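Flurnik Home Help > Walls and Floors > Patterned panels

Mixing blue and white patterns in a grid, how do I stop it looking like a mess

posted by Mitsuko Kudo, 10/11/19

Hi all. In a rush so sorry if this is all over the place. Bought the Kenent patchwork panels, the blue and white assorted pack, for the strip of wall over my counter. Box says "random layout, no wrong way". Well there is a wrong way, I've laid it out on the floor twice and both times it looked like a yard sale.

What I've got: diamonds, dots, stripes, some squiggly ones, a few flowers, a few plain white. Peel and stick, rigid back. Not grouted, they just butt up to each other. Wall is painted drywall, smooth, had it painted in July so should be cured by now?

Things I need to know
- do I put the same patterns together or spread them out
- start from the corner or the middle
- do the busy ones go up top or down by the counter
- what to do at the outlet

Counter is dark, cabinets are plain white. Don't want to buy another box if I can help it, they were not cheap. Would love to see how anybody else's came out. Thanks!!

corner_cupboard

Spread them out. Done.

OK a little more. Starting from the middle is for floors, where you see all four edges. Over a counter you start from whichever end people see first when they walk in, and let the cut pieces land behind the toaster. Outlet: make a paper template, cut slow, kill the breaker first. If the cover plate won't sit flat after, get longer screws from the hardware store, they cost next to nothing.

Paint from July is plenty cured. Wipe it down with rubbing alcohol though, kitchen walls get greasy even when you'd swear they don't.

Mitsuko Kudo

Thanks, will do the template. Still stuck on which pattern next to which tho

hollisbrae

Just shuffle the box and stick them up. You're overthinking it. Mine are the Innes ones from the old apartment and I never planned anything. Two of the flowers ended up upside down and I still haven't fixed it, four years now

Also don't use the level on your phone.

penny_at_zoltmont_road

Did a blue and white mix last year, different brand but same idea, so here's what worked. Typing on my lunch so bear with me.

Do NOT shuffle. Sort first. Get them in piles by how dark they look from across the room, squint at them. You'll find the patterns don't matter as much as how much blue is on each one. My lattice is mostly white with thin lines and little dark blue diamonds where they cross, so from far off it reads pale. Dots are in between. The wavy scribble stripes look a lot stronger than you'd think up close.

Then deal them out so two strong ones never share an edge. Corners touching is fine. I cheated in a couple spots and you can't tell.

Straight lines next to loose drawn stuff is good. Lattice is very ruled and tidy, so it wants something wobbly near it. Two ruled patterns side by side, your eye goes straight to where the lines don't meet, drives you nuts. Learned that one the hard way and had to peel a whole row.

Steps, more or less:

1. Tape off a space on the floor the same size as your wall. Don't eyeball it.

2. Put the pale ones down first, scattered. Then strong ones. Fill in with whatever's left.

3. Take a picture with your phone and turn it black and white. Dark clumps jump right out. Swap till they dont.

4. Number the backs in pencil, row then column. I skipped this and the dog walked thru it.

5. Check which way is up on anything with writing-type marks. Our scribble one has little loopy "e" shapes between the zigzags, and it's easy to get those on their heads. You can see how the three sit together, diamonds in the top left corner, dots just under, scribble stripes off to the right:

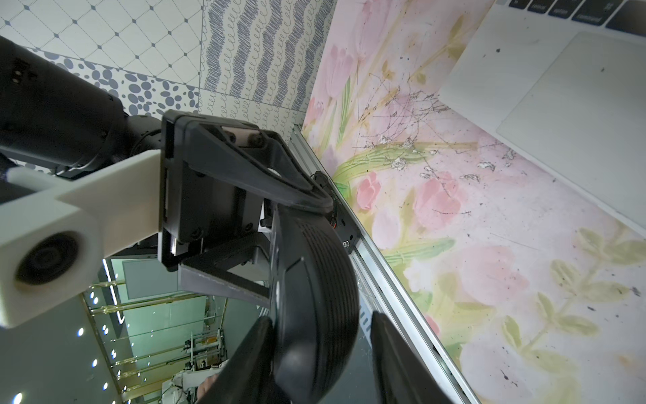 6. Stick from the bottom row up, resting on the counter edge if your counter's level. If it isn't, tape up a straight strip of wood and rest on that. Peel only half the backing, line up, then pull the rest. Press hard along the edges. Leave it a day before you wipe anything near it.

Plain whites, I'd save for right around the outlet, the cut is easier to see on a busy one and you may need a second try. Post yours when its up!

Mitsuko Kudo

This is great, the squint thing is so obvious now. My flowers are the dark ones, never would of guessed. Re-laying tonight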